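**Thread: house systems at high latitude, and why your chart from one program won't match your chart from another**

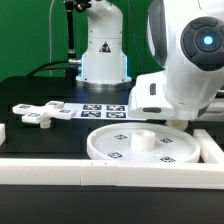 Round white tray, two white arms.

1/ I get the same message every few weeks. Someone runs a birth chart in two programs, the planets agree to the minute, and half of them are in different houses. Neither program has a bug. They're using different house systems. Long thread, mostly geometry.

2/ What doesn't change between systems: planet longitudes, the Ascendant, the Midheaven. Those come from date, time and coordinates. If your Ascendant differs between two programs, stop reading and check your time zone entry first.

3/ What changes: the intermediate cusps. In quadrant systems that means houses 2, 3, 5, 6, 8, 9, 11 and 12. The 1st, 4th, 7th and 10th are pinned to the angles. In Whole Sign even those come loose, see post 7.

4/ Placidus divides time. It takes the semi-arc of a degree of the ecliptic (how long it takes to get from horizon to meridian) and cuts it in three. The 11th cusp is the degree that has covered one third of the way back from the MC to the Ascendant, measured in its own semi-arc. There's no closed formula, so software iterates.

5/ Because it depends on rising and setting, Placidus needs every degree of the ecliptic to rise and set. Past the polar circle some degrees don't. At those latitudes the cusp is undefined. It isn't "distorted," there is no number to return.

6/ Programs handle that differently. Halvorsen switches to Porphyry and prints a one-line notice at the bottom of the chart. Lastard switches to Porphyry and prints nothing. I have an open ticket with Lastard about this. It was marked as a display preference.

7/ Whole Sign: the sign containing the Ascendant is the 1st house, all of it, 0 to 30. Next sign is the 2nd, and so on. The MC becomes a floating point and can land in the 9th, 10th or 11th at ordinary latitudes, and further afield up north.

8/ Equal: start at the Ascendant degree, add 30 each time. The MC floats here too. People mix up Equal and Whole Sign constantly. If your Ascendant is at 2 degrees of a sign they look nearly the same. At 28 degrees they don't.

9/ Porphyry: take each quadrant between the angles, divide the ecliptic arc by three. Simple arithmetic, works wherever the angles are defined. This is why it gets used as the fallback.

10/ Koch: also time-based, built on the semi-arc of the MC degree. Fails in the same region as Placidus. Regiomontanus divides the celestial equator in equal parts and projects to the ecliptic. It gives you numbers further north, but some of the houses get very narrow.

11/ Worked case. Two charts, same date, same clock time, same zone. One for Wukomeck, mid-latitude. One for Iddale, at 60 north. I'm leaving the birth data out because it belongs to a client.

12/ Wukomeck in Placidus: house widths are all fairly even. Moving to Equal shifts 2 planets, both of them sitting within a few degrees of a cusp. Reading barely changes.

13/ Iddale in Placidus: the houses on one axis swell until a whole sign fits inside with no cusp in it (intercepted). The houses on the other axis shrink, and one sign picks up two cusps. Moving to Equal shifts 8 planets. That's most of the chart.

14/ Note that 60 north is below the polar circle. Placidus is fully defined there. The math is fine, and the stretching is a correct result of it. Whether you want to interpret a stretched house as meaningful is a separate question, and I don't think geometry settles it.

15/ How stretched it gets depends on which degree is rising. At high northern latitude Pisces and Aries come up fast, Virgo and Libra come up slow. So two births in Iddale on the same day can look very different in how even the houses are. The latitude sets the limit, the time of day decides how close you get.

16/ Side effect of the same thing: fast-rising signs make birth time errors worse. If Aries is rising at Iddale, a few minutes of error moves the Ascendant a lot more than if Libra is rising. A rounded birth time that's acceptable in one chart may be useless in another.

17/ Before comparing two charts, write down:
- house system
- tropical or sidereal, and the ayanamsa if sidereal
- mean or true node
- time zone and daylight saving as applied
- coordinates as used, since some atlases snap to the nearest big town

18/ On the atlas point: Lastard had no entry for Iddale until the last update and silently substituted the county seat. If you ran an Iddale chart before then, rerun it. Halvorsen lets you type coordinates by hand. Do that.

19/ The 5-degree rule, where a planet just before a cusp gets read in the next house: it's a reading convention. Some programs apply it in the house table and not in the wheel. If the table says 11th and the wheel says 10th, look for that setting before you email anyone.

20/ What I use: Whole Sign for topics, with the Placidus MC kept as a point. Above 60 I don't print intermediate quadrant cusps on client charts at all. This is a working choice and plenty of competent people do it the other way.

21/ Whatever you use, put it on the chart. System name, bottom left, readable size. I have a stack of old printouts with no system listed and I've had to work backward from the 11th cusp to identify each one.

22/ Replying to a few at once:
- Yes, southern latitudes work the same with the fast and slow signs swapped.
- No, your Sun sign doesn't change with house system.
- Topocentric cusps come out close to Placidus at ordinary latitudes. Don't expect to see the difference in a printed wheel.

23/ Correction to post 10, someone asked: Koch cusps use the semi-arc of the MC degree at the birth latitude. I left out the latitude part. Next thread is on lunar nodes, mean versus true, with the Wukomeck chart again.

Posted October 13, 2018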